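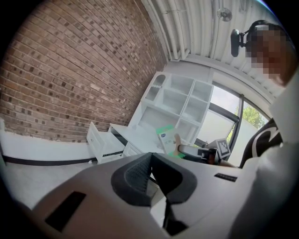 Raltum opens its hand-held gripper comparison to outside teams this November

Uverby -- We've been swapping grippers at Raltum for months now, and people keep writing to ask which one they should buy. So we're doing something about it! From November, any team that wants to try our hand-held grippers side by side can book a bench session at our Uverby workshop, bring their own objects and go home with their own recordings.

I run the trials here, so I get to write this one, and I'll try to keep it to plain words.

The programme is called Gourlay. It covers 4 hand-held grippers, all of them grey or white and all of them rather bigger than you expect the first time you pick one up. What changes between them is the business end: how the fingers are shaped, what the pads are made of, how far the jaws open and how hard you have to squeeze. We've put them through 82 everyday objects so far, and the full list goes up on our site with the first results.

Why hand-held? Speed, mostly. Fitting a new gripper to an arm takes us most of a morning once you count the cabling and the calibration. A hand-held one you just pick up. If a finger pad is wrong for the job you know within a few minutes, and you haven't tied up an arm finding out. The arm tests come afterwards, with whichever grippers are still in the running.

We have logged 1,699 grasps to date, every one by a person rather than a motor. Each grasp gets a mark for the pick-up, one for the hold and one for the put-down. The put-down is where most of the arguments start (I like a soft landing, some of my colleagues will forgive a wobble).

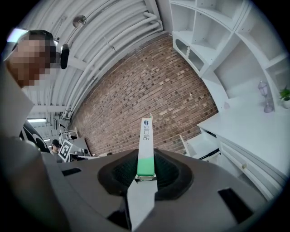

Packaging has taught us more than anything else on the list. Tins and mugs are easy, and most of the grippers score much the same on them. A slim carton is another matter: squeeze too hard and the sides bow, squeeze too gently and it swings round between the fingers. We like to hold them upright, the way we have the white and mint-green one with the Korean lettering down its face, so that any lean shows straight away. It's also a good check on the cameras, as tall print is easy to follow from one recording to the next.

Visiting teams get the same set-up we use ourselves: the grippers, head-worn cameras for the people doing the handling, printed markers for tracking and one of us on hand to help with the recording. You keep a full copy of everything you record. We keep the scores, with your name taken off if you'd like that.

Our friends at Worar have already had a go with a trial version of the session, and went away with two finger pads to rethink and a long list of complaints about our forms -- all fair, and the forms are now shorter.

There are 22 sessions in the first round. Each lasts half a day, starting at 9.30am or 1.30pm, and there's no charge for university groups. Bring up to a dozen objects, the more awkward the better, but please leave anything sharp or leaking at home.

To book, use the Gourlay form on the Raltum website. Press visits are welcome in the afternoons, and you're very welcome to have a squeeze yourself.

Ends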